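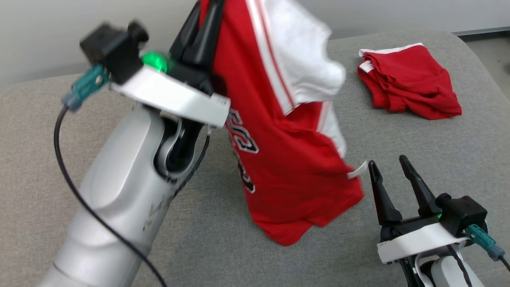 Jersey folding set: what we bought, what we'd buy again

Hi, and welcome to the readme. I'm Akua Ayaaba, I look after the Osville folding data, and I also happen to be the person who signs for the equipment, so this file has more money talk in it than you might expect from a data card. People kept emailing me for the shopping list anyway! If you only want the format notes, skip down a bit.

What's in the set

There are 584 episodes of two arms handling sports clothing on a padded, fabric-covered surface. Mostly red jerseys with white trim, plus some other bits of kit. Each episode has a view from the head camera, one from each wrist camera, joint positions, gripper opening and a short text label ("fold jersey", "pick up and flatten", that kind of thing). Labels were typed by Subira Mwaipopo and me, and her spelling is better than mine.

Forty episodes are marked "retry" in the notes column. They're real attempts where the cloth slipped or got grabbed by the wrong layer. Leave them in or take them out, but please say which in your write-up.

The budget, version one

Our first plan was a single arm and a nice big table. Anselmo Fagundes talked me out of it over one very long lunch, and I'm glad he did. You can push a jersey around with one arm, but holding it up by the shoulder and dealing with the hem at the same time is a two-arm job, and buying the second arm a year later would have meant a second round of shipping, mounting and paperwork. So we asked for both at once and cut the table budget to pay for part of it.

The arms, grippers and controllers came as one quote from Kurnomeo. I'm leaving the price out because it's under their terms and it'll be different for you. What I can share is the part of the budget I got wrong, meaning everything else:

Cables, connectors and strain relief: $1,012
Posts, brackets, padding and cover fabric: $3,358
Clothes: I forgot to put in a line at all

Yes, I forgot the clothes. In a clothes folding project. Leanne Garside found us a box of team kit from a Lidinlow supplier and we paid for it out of the printing money.

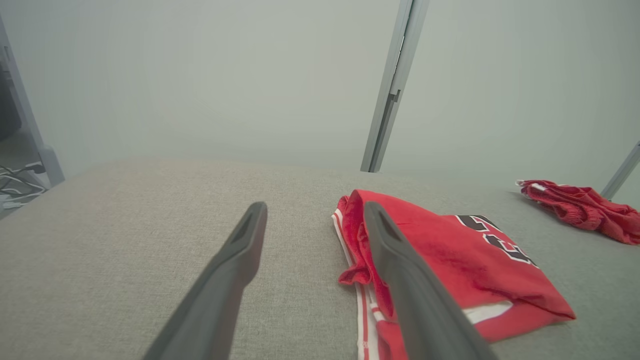
Photo: wrist camera view, Osville folding set. Credit: Subira Mwaipopo.

Fingers, and why to order spares

If I could change one thing on the original order it would be the gripper fingers. Get more of them. Get several pairs, and get them in the first shipment, when the freight is already paid for! Long tapered fingers are lovely for sliding in next to a fold, but they're the part you'll want to swap and fiddle with the most, and we lost the better part of two weeks waiting on a replacement pair. There's a gap in the episode numbers where that happened. Nothing is missing, we just couldn't record.

The surface is the other thing I'd plan for early. We went with gray woven fabric over padding. Red on gray is easy on the eyes when you're labeling, and the give in the padding lets a fingertip get under an edge without a fight. If your stock is mostly gray T-shirts, pick another color.

Cameras

Budget for a camera on each wrist from the start. We nearly dropped them to save money (Ming-te Tsao has the email where I suggested it and brings it up whenever I'm being smug). The head view is great for the overall shape of the garment, but an arm or a hanging sleeve can get in the way, and then the wrist view is what you've got. Buy longer cables than you measured for, and plug everything in once on a bench before you bolt anything down.

Known issues

Lettering and numbers on the jerseys are often folded over or out of view, so don't count on reading them.
Some wrist views show floor, posts and cables past the edge of the padding. We haven't masked any of it.
Motion blur is worst when a garment is being lifted.
Episode lengths vary a lot, and we didn't trim the starts.

Next order

We're pricing a second station with Fiadzo now, same layout, with a spares line and a clothes line typed in before anything else. I'll add the new list to this file when the quote is signed. If you're putting together your own and want the spreadsheet, write to me and I'll send the blank one.

Last edited 11 February 2018, A.A.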